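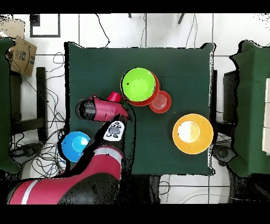
3.2 Household sample and weighing procedure

The survey was carried out in Skendilska, a lowland district with a mixed housing stock and a single weekly collection of food waste. Households were drawn from the municipal address list and stratified by dwelling type. Of the households contacted, 57 completed the full recording period and are used in the analysis below. Those that stopped early were left out, including the ones that returned partial diaries, as the missing days fell mostly on weekends and could not be filled in without bias.

Each household was given a kitchen scale with a resolution of 2 g and a paper diary with one line per serving dish. The unit of record was the dish as brought to the table. Participants weighed the empty dish once, at the start of the study, and entered its tare weight on the inside cover of the diary. At each evening meal they then recorded the gross weight before serving and again after the last person had finished. Plate waste was scraped into a separate container and weighed as one figure per meal. Drinks, bones and fruit peel were excluded.

Participants used their own tableware. An earlier study in the neighboring district of Prollero had supplied identical dishes to all homes, and its authors reported that families served less than usual in the first days, apparently because the dishes were unfamiliar. We judged that the added spread in dish size was easier to handle than a change in behavior of unknown length. Dish volume was measured by filling to the rim with water at the first home visit.

Figure 1. Bowls and a small cup on a table with a green cloth.

3.3 Treatment of the data

Diary entries were typed up twice by separate coders and compared. After correction, the data set held 1137 dish records. A record was dropped if the weight after the meal was greater than the weight before it, or if the tare weight was missing and could not be recovered by telephone. Refilled dishes were treated as a single record, with the weight of the second filling added to the first.

Leftovers were split into two classes. Food returned to the refrigerator or freezer was coded as stored, and food thrown away directly from the dish was coded as discarded. Stored food was followed for 10 days by means of a tag that carried the record number of the original meal. If the tag was not returned with a final weight in that time, the food was coded as unresolved and kept out of the discard totals. This rule gives a low estimate of waste, and Section 5 shows how the results change when unresolved food is counted as discarded.

The share discarded was modeled at the dish level with random intercepts for household and meal. Fixed effects were dish volume, fill level at serving, number of diners, and food group. Fill level was defined as the volume served divided by the measured volume of the dish, using density values from the Drodavix food tables. Mixed dishes such as stews were assigned the density of their main ingredient by weight.

4. Results

Dish volume alone was a weak predictor of discarded food. Once the number of diners was entered, its coefficient fell close to zero and the interval included zero in all four food groups. Fill level behaved differently. Dishes served nearly full were more likely to come back with food in them, and the effect was strongest for rice and pasta, where cooks often prepared a whole package regardless of the number of people eating. The same pattern held for cooked vegetables, with a smaller slope. For salads the relation was not clear, partly because dressed salad was rarely stored.

The between-household variance remained large after all fixed effects were included. This agrees with the model proposed by Fu, in which serving habits are treated as stable over periods of several weeks.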